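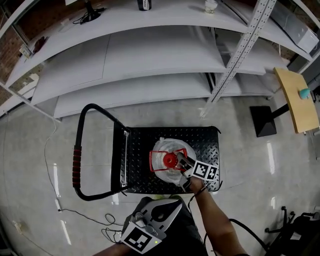
Photo: Cultham Courier

Cultham water stays on the boil list, and the bottles keep moving

CULTHAM — The town's boil-water notice will run at least until Tuesday, the water department said, which gives residents several more days to get good at a thing they had hoped to stop doing last week.

The notice covers 2765 households east of the rail line. It went out after a main under Hillov Street split overnight and pressure dropped across the whole district. The pipe was patched by breakfast. The paperwork is taking longer. State rules call for two clean rounds of samples taken a day apart, and the first round came back with one result the lab described as "inconclusive," a word that has since been heard a good deal in the checkout line at Blomqvist Foods.

Blomqvist sold out of gallon jugs by noon on the first day and out of everything else with a cap on it by four. Sparkling water held on until evening. The last item on the shelf was a cucumber-flavored tonic, still there at closing, and the store says it has no plans to reorder it.

The town opened a pickup point at the old Lurkier furniture showroom, where the parking is good and the signs still promise that everything must go. Through the weekend the site handed out 3593 bottles, with a limit of 4 per household per visit. The rules do not say how many visits make a day. Some residents noticed this early.

Anyone who can't lift the larger bottles can ask for help getting them to the car. Residents who can't get to the showroom at all may call the town's main number and press 3, then press 3 again when the menu starts over. Deliveries go out in the afternoon.

The department repeated its instructions, which have not changed: bring tap water to a rolling boil for one full minute and let it cool before drinking it, cooking with it or brushing teeth. Showering is fine if you keep your mouth shut, advice that one council member was heard recommending more widely. Coffee makers do not count as boiling. The department has put this on its web page in capital letters and says it is still the question it gets most.

Restaurants are open with smaller menus. The diner on Hillov Street is serving canned soda, eggs and toast on paper plates, and has taken the soup off the board. The high school has taped over its drinking fountains. The car wash is closed at the town's request, and the line of cars outside it on Sunday suggested that the request had not traveled far.

The split main was laid in 1958 and was due for replacement in March, according to the capital plan, although the capital plan does not say March of which year. A new section of pipe has been ordered. The council will take up the bill, and presumably the calendar, at its next meeting.

The pickup point is open from 8 a.m. to 6 p.m. Bring the empties back if you have them. Results from the next round of samples will be posted on the town site and on the door of the showroom, next to the sign about the recliners.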